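Re: [rescue-list] Transport fees and the Sunday run

Ottilie Brunner wrote:
> The Zutaseo people say they can move 5 dogs a trip for $235 each,
> vet check included. I think we should sign for November. Kyei is
> still limping a bit but they told me he can travel. We also need
> shirts and a banner before the adoption day.

I read the Zutaseo offer twice and I'm not sold. "Vet check included" can mean a full exam or it can mean a guy looking at gums in a parking lot. Who is the vet? Is there a health certificate for every dog? I asked them both things and got a brochure back.

As for Kyei, a limp that has lasted 4 weeks needs an X-ray before anyone loads him in a van. I don't care what the driver says he can handle. Grimulness is an old hound with bad hips and she did that same route last year – she was sore for days.

Also, $235 times 5 is more than 1000 dollars a trip. We have that once. We don't have it twice.

What I'd want settled before we sign, with the shirts tacked on the end:

1. Name and license number of the vet, in writing.

2. Shirts. Black trim is fine with me, but I doubt they bring in a single adopter.
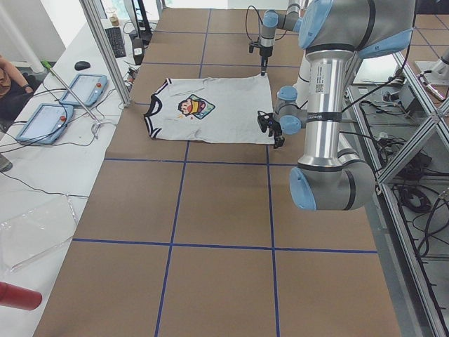 3. Crate sizes. Skekero is a mastiff mix and won't fit in what they call a "large."

4. Refund terms if a dog is pulled for health reasons. Their form says nothing on this, and I don't take that as good news.

On shirt color, I'd go with gray if we must have them. White shows every paw print by noon.
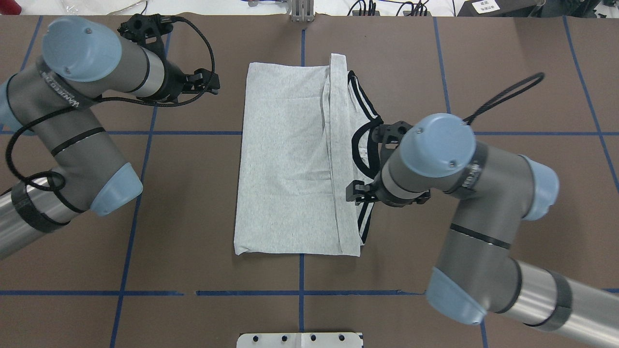
Light gray with black trim, folded.

I can call the van people again Sunday after feeding. Please don't send a deposit before then.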